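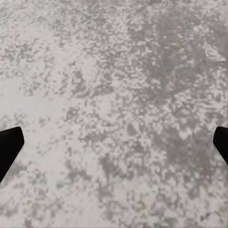
1/8
Guten Morgen zusammen! Ich hatte ja versprochen, ein bisschen was zur Simulationsumgebung von Plikenport zu schreiben, dem Paket mit Greifer und virtuellem Arbeitsplatz. Wird ein längerer Faden, holt euch ruhig einen Kaffee.

2/8
Im Bild der Blick zwischen den beiden schwarzen Greiferfingern hindurch auf die Fläche, weit geöffnet, nichts dazwischen. Mit der Ansicht habe ich im Juni viele Abende verbracht, und ich mag sie inzwischen richtig gern.

3/8
Zum Untergrund: grau-weiß gesprenkelt, ein bisschen wie Terrazzo. Man kann auch einfarbige Flächen laden, aber ich finde die unruhige viel lehrreicher. Wer seine Bilderkennung nur auf glattem Weiß übt, erlebt später in der Werkstatt Überraschungen (ich spreche aus Erfahrung!).

4/8
Die Einrichtung ging bei mir in 61 Minuten durch, inklusive einem Treiber, den ich zweimal installieren musste. Das Handbuch ist freundlich geschrieben, nur das Kapitel zur Kalibrierung setzt für meinen Geschmack zu viel voraus.

5/8
Gerechnet habe ich bisher 2.488 Durchläufe, über mehrere Nächte verteilt. Abgestürzt ist mir das Programm dabei zweimal – beide Male beim Speichern, beide Male war der letzte Stand noch da.

6/8
Was mir fehlt: eine ordentliche Auswahl an Fingerformen. Ward Vandenberghe hat mir geschrieben, dass er sich seine eigenen gezeichnet und über das Devness-Format eingelesen hat. Das klappt bei mir noch nicht, die Maße kommen verdreht an. Falls jemand von euch den Trick kennt, bitte melden, ich freue mich über jeden Tipp!

7/8
Im Vergleich zu Civusa, das ich letztes Jahr hatte, ist die Bedienung deutlich angenehmer. Dafür war dort der Support schneller. Hier habe ich zwei Tage auf Antwort gewartet, die war dann allerdings sehr ausführlich und richtig nett.

8/8
Ich verlängere das Abo also erst mal. Als Nächstes lege ich kleine Klötze auf die Fläche und probiere das Greifen bei wechselndem Licht – Bericht folgt, sobald die Finger machen, was ich will. Fragen gern hier drunter, ich antworte heute Abend ab 8.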